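How to Set Up a Matter Handover When Fee Earners Work From Different Places

By Maribel Urrego

14 shares | 3 comments

A file that changes hands badly costs the client money and the firm time. The steps below are the ones we use at Brurnach for moving a matter from one solicitor to another when the two never sit in the same office.

1. Open a handover note in the matter folder. Keep it to one page. Put the next deadline on the first line, then the client's preferred contact details.

2. List every undertaking given or received, with the date and the name of the other side. If there are none, write "none".

3. Check the ledger. Unbilled time over £2,000 should be billed before the file moves, or agreed in writing with the incoming fee earner.

4. Move stray emails into the case system. Search both the inbox and sent items. We use Nindard, but any system with a matter number field will do.

5. Book a call of 20 minutes. Go through the note line by line and correct it as you talk.

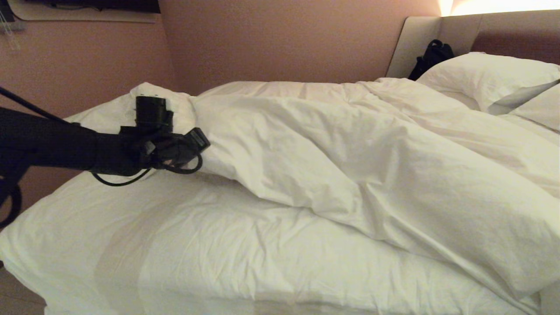

6. Write to the client on the same day as the call. Give the new name, direct number and start date, and confirm whether the hourly rate changes.

7. Update the key dates diary. Both solicitors should get reminders for the first 12 working days, after which the outgoing one can be removed.

Litigation files also need a notice to the court if the named contact is changing. Do that before step 6.

Contact the practice support desk | © Brurnach | Back to top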